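Ondine hand-held gripper kit, $749 the pair

I started building these at my desk because I wanted to teach a robot arm by doing the job myself, and everything ready-made cost more than my car repairs! You get two grippers with gray bodies, dark finger pads and the square markers already stuck on. Squeeze and the fingers close, and yes, they'll take hold of something as knobbly as a corn cob.
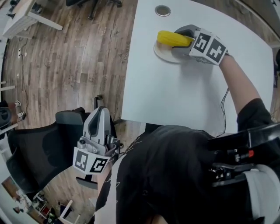

Hoi-yan Siu wrote to me that the handles were fine for her small hands but she'd like a softer spring. Fair point, so I now put a spare set in the box (swap takes 5 minutes, one screwdriver).

Printed parts only, no electronics: $553. Next batch ships in November.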